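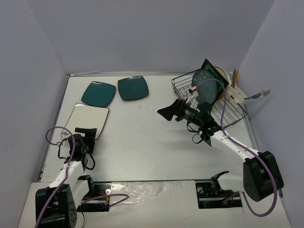 Tableware and Fixtures Group, bench notebook

May 9, 2022

Second go at the mixed set on the white bench. The February layout had everything square to the back wall and it looked like a shop shelf, so today the pieces are down at odd angles, the way plates end up after a meal.

The two teal squares are at the back, side by side with a small gap. In front of the left one is the white square. I like that pair for checking edges: the white has slightly curved sides and a glossy surface, and the teal has a lighter rim around a darker middle. Under the bench lights the white picks up a gray sheen along its edges. Worth remembering when we compare glaze colors, and I have put a note in the Plultum folder.

Still to do on the set:
Weigh the teal squares. The Clatex sheet has no weight for them.
Ask Tresa if the white square comes in a smaller size.
Label the undersides. Pencil tape only, the last labels left glue.

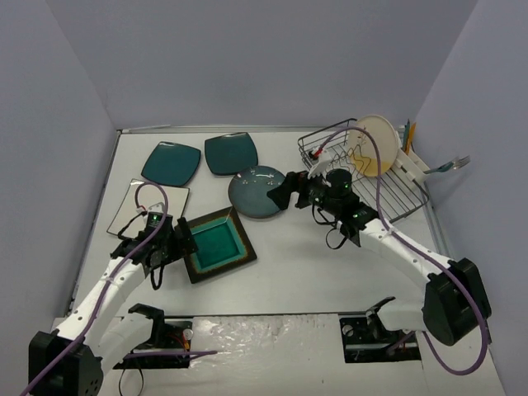 The rack is the part I keep changing my mind about. It is the dark wire one with zigzag dividers, and I have it at an angle at the back right. The cream plate goes upright toward the right side. Utensils go in the white holder — teal handle and orange handle in the rear part, fork in the front end with the tines toward the right wall.

Round blue-gray plate goes in front of the right teal square. The green dish with the wide dark rim stays near the center, one corner toward the round plate. If the rack moves, leave those two alone.

Order for Alaoui is 6 more racks, same pattern, shelf 22. Budget line 77 covers it. Next layout in 15 days, stacked this time, bowls included if they have arrived.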